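Phone-Free Evenings: Your Questions
4 min read

Quick answers, written between other things. Updated 12 January 2018 and will be again in February when the Gorero group finishes.

What is a phone-free evening?
Phone goes in a drawer at dinner, comes out in the morning. That's the whole thing.

Every night?
No. Start with one a week. Two if the first one didn't make you miserable.

What if work needs me?
Tell them beforehand. Give one person the landline or your partner's number. At Sustilo we got 145 sign-ups last round and this was the top worry by a mile. Most people who set up a backup number never got a call on it.

I use my phone as an alarm clock.
Get a clock. Mine was $15, ugly, works fine.

Can I read on a tablet?
If it's just the book, ok. If you've checked email on it by page 4, no.

My kids will riot.
Probably, the first couple times. Same rule for grownups or it won't hold. Let them pick what happens instead, even if its the long board game.

How long until it feels normal?
Varies. I was twitchy for weeks. Kept patting my pocket.

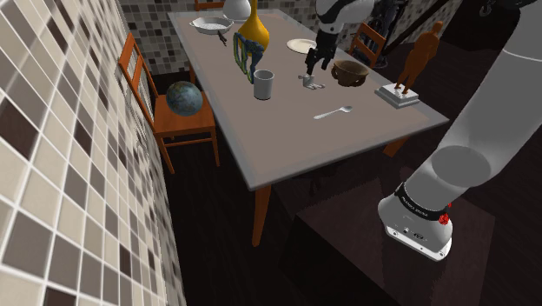 Also expect to be bored, expecially between dinner and bed. Leave it alone for a bit before you fill it up with projects. Dishes, a bath, staring out the window, all fine.

Does TV count?
Your call. We watch one show and turn it off. Some of the Farnard people cut it completely and liked that better.

What if I live alone?
Harder, I think. Keep a phone that can ring, ringer up, in another room. Or make a standing plan with a friend so the evening has something in it.

I slipped. Start over?
There's no score. Next week, same drawer.

Do I need to buy anything or log it in an app?
No app, please. Paper if you must. One lady wrote me 1000 words on her first try, very welcome but not requried.

Can I join a group?
Yes, Gorero is full but Gouveia still has room. Use the contact form, say which evening suits you.

Related
Saying No to the Second Volunteer Job
Sunday Chores, Moved to Other Days
Lunch Away From Your Desk: A Start
Gouveia Group: What We Do When We Meet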